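Packaging maker's compostable pouch claims leave buyers asking for paperwork

16 May 2018

Nastance, which makes pouches and sachets for dry foods, says its new Petek film will break down in a garden compost heap and cost buyers no more than the plastic laminate they use now. It is a large promise, and the company has so far put very little on paper to back it up.

The film was shown to trade customers at the firm's Boltirach plant, where one of the older filling lines has been converted to run it. Nastance says the line can turn out 300 pouches a minute, the same speed it managed with ordinary laminate. Visitors were given sample pouches to take home. They were not given test results.

Asked how long a pouch takes to disappear, the company first said "a season", then offered a figure of 23 weeks. It did not say at what temperature, or whether the pouch had been whole or shredded when it went in. Anyone who has dug a supposedly compostable bag out of a heap a year later will know that these things matter.

Finbarr Buckley, who buys packaging for the tea and coffee blender Junico, came away unconvinced.

"I've been sold three green films in my time and two of them went soft on the shelf," he said. "If it rots in the garden, what's stopping it rotting in my warehouse? I'd like to see that answered before I put a single order through."

Nastance says the film keeps out damp "to a level suitable for most dry goods". Most is doing a lot of work in that sentence. Tea picks up moisture and smells easily, and a blender with stock sitting for months will want a number, along with the name of whoever measured it. The company would say only that shelf trials are under way and that the results will be shared with customers "in due course".

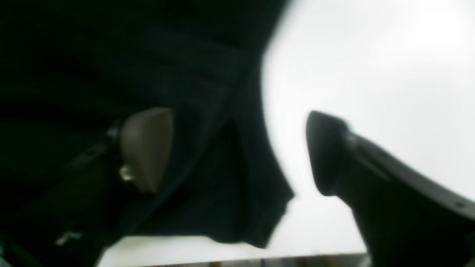

Price and minimum order

The claim on cost needs a closer look too. The matching price applies only to plain, unprinted pouches in the two smallest sizes, bought by the pallet. Printed pouches are quoted separately, and the quote seen by this site carried a set-up charge of £946 for each design. A small firm selling a dozen blends would feel that long before it saw any benefit.

Nastance says the charge covers new printing plates and will be dropped for repeat orders. That wording does not appear in the quote itself. A spokeswoman said the paperwork would be "tidied up".

There is also the matter of who has signed up. The launch leaflet speaks of 53 businesses "on board". Pressed on this, the company agreed that the number includes firms which have asked for samples - Junico among them, to Mr Buckley's surprise. It declined to say how many have placed a paid order.

The film may yet turn out well. The sample pouches seal cleanly and feel sturdy enough in the hand, and there is plainly demand for something better than laminate. Nastance plans to offer Petek in all its standard sizes by December, with shelf trial results to be published before then. Buyers who are asked to sign earlier may prefer to wait for them.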